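Teach It Like You Mean It
By Tiziana Cirillo
2019-02-12

I have strong feelings about laundry, and it's embarrassing how many of them I got from a robot. For most of last year I drove one by hand, two little levers and a foot pedal, folding the same few pieces of clothing until my shoulders ached. We needed over 2,000 demonstrations for the Jemoseo project. I did 600 of them myself (yes, I kept a tally on the whiteboard, and yes, I'm still proud of it).

So here's my opinion, and you can argue with me: the people doing the driving should decide what a good demonstration is. Right now that's usually settled by whoever trains the model, and they've often never held the controls. 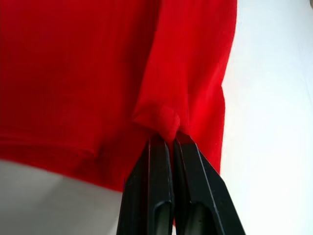
Cloth is where you learn this fast. With a block or a cup, you close the fingers and you've got the thing. With a shirt you've got a pinch of it, and the rest hangs however it likes. Grab too little and it slides away from you, grab too much and you pick up the layer behind. I must have fumbled that a hundred different ways in June alone, and the rule back then was to throw out every fumble. Miss the hem, hit the pedal, delete, start over.

I hated that rule! Lorna Cruzado wrote it, and I like Lorna very much, and we argued about it over an awful lot of coffee. Her side was that a robot copies what it sees, so why show it mistakes? Fair enough. But if all it ever sees is me getting it right the first time, then it has no idea what to do with its own bad grab. My best runs were the ones where I missed, backed off a little, and came in again from the other side. Those were the ones going in the trash.

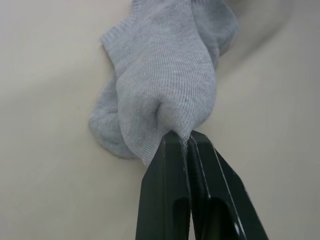

We tried it my way for six sessions, keeping the misses as long as the driver recovered, and I thought the folding looked a lot less panicky afterward. Lorna thinks I was seeing what I wanted to see. She may be right about that, we never ran it properly side by side, and somebody should.

The other thing I'd fight for is time. Every place I've heard of pays attention to how many demonstrations you finish in a shift, and you can feel it in your hands. You start yanking. Montserrat Pastor, who taught me to drive, used to make me fold the piece with my own fingers first, slowly, and say out loud what I was doing. I felt ridiculous. Then I noticed I always smooth a sleeve before I turn it over, and I'd never once done that with the levers.
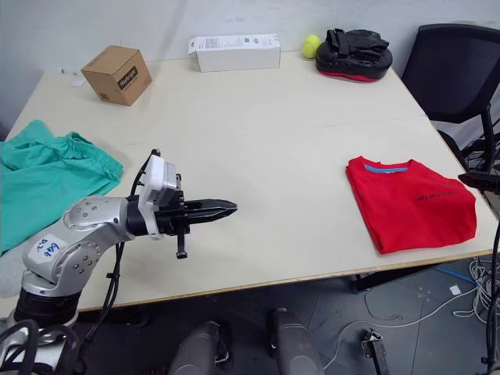
Clutter is my last complaint, and on this one I'm on the messy side. There's a school of thought that says clear the table, same shirt, same spot, every time. Nobody's house looks like that. Give me the folded red T-shirt with a tennis ball and a boxing mitt at the back of the table and something green slumped over the edge, and let the arm work around it all. My own bedroom is worse. If we only ever teach on a bare table, we'll get a machine that's wonderful at bare tables, and I don't need help with those.

Gwawr Jarman told me I'm being romantic, that driving is a job like any other and the numbers will sort it out. Maybe so. I'd still like her to come in and do a morning on the levers before we set the rules for the next batch. I'll make the coffee, and she can start with the socks.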